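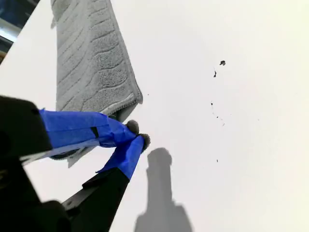 阅读时间：7 分钟

Skirkano 客栈 冬季开门前碰头会 记录
时间：12月，下午两点开始，拖到快五点
地点：一楼餐厅
到会：Farzana Warraich（主持）、Usman Zaidi（记录）、前台小沈、客房陈姐、厨房老葛，阿凯晚到，前两项没听
请假：夜班小邹，他的意见写在纸条上，下面带到

手打的，有漏的自己补，别直接在原文上改，写在后面。

一、上次的事

上次记录念了一遍，无异议。有一处改正：楼梯扶手是陈姐报的，不是小沈报的，已改。
扶手修了，二楼拐角那截还是晃。师傅说要等木头料。等多久没说。小沈再打电话。
后院灯：换了。感应太灵，猫过都亮，小邹纸条上专门写了这条，说半夜一亮一灭他以为有人。调低一档先看看。
退房时间改十一点半的事上次没定，这次又没定，见第五项。
停车场划线没做，地上有冰，开春再说。

二、订房

全部21间，旺季那两周差不多订满，还空的主要是三楼朝北几间。Farzana说不降价，宁可送早餐。小沈觉得送早餐没人在意，现在客人早上不吃东西就上山。争了一会儿。定：朝北房送晚到热汤，不送早餐，老葛同意，前提是晚上九点以前到，过了九点他下班。
Gusteo 系统又出现重复订单，同一个房间同一晚卖了两次，小沈手工挪开的，客人没发现。供应商回复说是网络问题，跟上回回复一字不差。Farzana要求每天开门和关门前各对一遍，纸质本子继续用，不许扔。阿凯（这时候到的）说能不能换系统，答：旺季过了再谈，现在换就是找死。
团队那单，滑雪学校的，要连住，要晾鞋的地方。走廊不行，上次走廊全是水，地板翘边就是那次翘的。用锅炉房隔壁那间，先把旧床垫搬走。谁搬：阿凯、老葛。什么时候：这周内。
押金：团队按老办法收，不另算。个人客人收不收，没定，下次。

三、账

上月备用金本子上700，盒子里点出来697。差三块。Farzana说三块也要找。老葛想起来买过一次火柴没写条，补条，平了。以后再小也写条。火柴也写。
电费涨得厉害，主要是地下室那台烘干机加走廊暖气。走廊暖气夜里降两度，客人投诉再说。
Yousafzai 面包房那边改成一周结一次，以前是月结，他们老板自己过来讲的，态度挺好。量不变，黑麦的那种停掉，剩太多，老葛拿回家喂鸡都喂不完。
保险续了，单子在前台左手抽屉，蓝夹子。不是红夹子，红夹子是旧的，谁有空把旧的清掉。
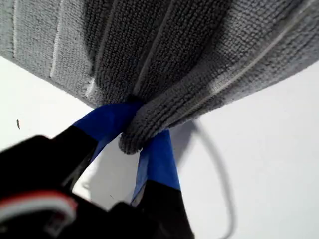
四、客房和布草

陈姐讲的，讲得快，记不全。
床单够。被套缺大号的，缺多少她盘完库发群里。枕芯有一批发黄，拆了看，里面没事，外面换套。
送洗还是 Sternier。上次少还了一袋，对方认了，已补回来。问题在于每次交接没人签字，司机放门口就走。定：必须有人签，没人签不收不放。早上谁在前台谁签，写时间，写袋数。小沈说司机来的时候她正忙退房，最忙那半个钟头。那就让司机改到十点半以后，Usman去说。
浴室那股味道还是二楼的，地漏。倒过水，好两天又来。叫人通，别再自己拿铁丝捅，上次铁丝断在里头了。
浴袍：有客人带走。Farzana不想写提示牌，觉得难看。那就退房查房的时候看一眼，少了打电话，口气客气点。
耳塞继续放，很受欢迎。木地板响，没办法，老房子。
吹风机三楼有两个房间转起来有糊味，已收走，备用的顶上。买新的，别买最便宜那种，去年买的就是。

五、退房时间

十一点还是十一点半。陈姐要十一点，打扫来不及。小沈要十一点半，客人天天求情。阿凯提旺季十一点、淡季十一点半。没反对，但Farzana说要想想网站上怎么写才不绕。挂着。小邹纸条：无所谓。

六、厨房和早餐间

老葛：灶没问题，抽油烟机声音大，清过一次，皮带可能要换。冷库门封条换了。
洗碗机出水口堵过，茶包。请大家把茶包先倒掉，讲过很多次了。
早餐改到七点开，滑雪的要早。老葛六点到，加的那一小时算工时，Farzana同意，从开门那天起算。
果酱改大罐分装，小盒的太费。过敏标签要跟着贴，别分装完就忘。老葛写，小沈打印，字大一点。
热饮角排队问题。咖啡机和热水壶挨着，取咖啡的跟泡茶的撞在一起，上个季节烫过一次手，轻的。热水壶搬到窗边去，插座够不够要看。
另外汤锅的盖子少一个，谁看到过。没人看到过。

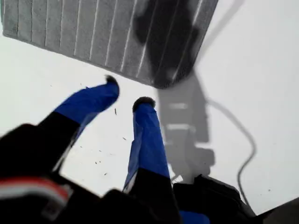

早餐间的家具讨论得最久，其实也没什么好久的。现在那几张松木桌，一擦就起毛，酱一渗进去就是一圈印子，陈姐每天拿小苏打搓。三个方案：打磨重新上油；铺桌布；换面板。打磨要停用，没时间停。桌布没人愿意洗，Sternier 按件收，算下来不便宜。换面板的话Farzana倾向白的，平的，就照片里那种白台面，脏了一眼看得见，擦就完了。老葛说白的显脏，Farzana说显脏才好，显脏才会有人擦。陈姐站Farzana这边。阿凯问腿留不留，留，腿没坏。先换靠窗那一排，剩下的看钱。Usman去问两家板材的价，要带封边的，边角磨圆，去年有小孩磕过。
椅子不换。吱呀响的拧一遍镙丝，阿凯。
靠墙那张长凳下面原来塞靴子的格子，拆掉，客人以为是放垃圾的。

七、人手

旺季缺一个客房、半个早餐帮手。陈姐表姐的女儿能来两周，学生，要问清楚她考试到哪天。工钱照去年临时工的标准，不压。
小邹夜班想连上五休三，现在是四休二。Farzana原则上行，但得有人顶他休的第三晚，阿凯说可以顶，但不顶除夕。除夕谁上：先空着，大家回去商量，不抽签，去年抽签闹得不愉快。
钥匙：地下室钥匙现在有几把说不清。全收回来重新发，领的人签字。今天散会前先交到前台。（散会时交回来的不全，老葛的在家。）
急救包看过了，创可贴快没了，冰袋补。陈姐的急救证要到期，客栈出钱去续。
群里半夜不要发语音。

八、门口和玄关

除雪铲柄裂一把，买新的。盐够。
玄关地垫换吸水的，进门那块和第二块都换。
雪具架子往左移，现在挡消防栓，消防来查过口头说了一次，等书面就晚了。这条最急，明天就移。
接站的车：司机跟去年同一个，电话没变，价钱加了一点，接受。晚上末班车晚点的话等不等，等，等到人为止，小沈跟司机再确认一遍。
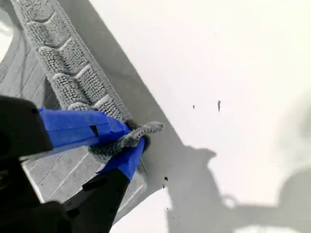

擦雪具用的抹布单独说一下，因为去年客人拿浴巾擦滑雪板，毁了一大批，都是蜡，洗不掉，Sternier 也退回来不收。今年玄关放个筐，抹布随便拿，用完丢另一个筐。数量先50条，不够再添。颜色必须跟浴巾分开，浴巾是白的，抹布用灰的，像图上这块，绒圈密，一节一节鼓起来带人字纹的，一看就不是擦脸的。边上那道窄的平边也好，陈姐说可以在那上面缝个标记，哪层的一目了然。小沈问会不会又被拿回房间，会，那也比浴巾强。抹布自己洗，不送，地下室那台小机器，跟床品分开洗，别加柔顺剂，加了不吸水。陈姐负责，旺季忙的时候阿凯搭手。
筐用现成的，储藏室那两个藤的，先掸灰。牌子中英文都写，英文Usman写，字少点。

九、其他

网站照片还是夏天的，门口一片绿，客人来了问花园在哪。下雪就拍，谁有空谁拍，横的。
隔壁说我们的垃圾桶盖子夜里响。加个绊扣。
意见本里有人写房间暖和、汤好喝，有人写楼板太响，还有人画了一整页的狗，都留着。
老葛问年夜饭做不做给客人。做，报名制，提前三天截止，素的另做一份。菜单他下次带来。
小邹纸条最后一条：夜班那盏台灯能不能换暖光的。能，已答应。

待办（念过一遍，各自认了）
Usman：板材报价；跟 Sternier 讲送货时间和签字；筐的英文牌子
小沈：扶手师傅；打印过敏标签；跟司机确认；Gusteo 每天对两遍
陈姐：盘库发群；抹布下单；问学生时间
老葛：补条；还地下室钥匙；年夜饭菜单；跟阿凯搬床垫
阿凯：雪具架，明天；镙丝；搬床垫
Farzana：退房时间怎么写；夜班排班；通地漏叫人

下次开会：开门后第一个空一点的下午，群里通知。散会四点五十。
记录 Usman Zaidi，未经 Farzana 过目，有错找我。

联系我们：前台留言或电话 ｜ © Skirkano 客栈 版权所有 ｜ 返回顶部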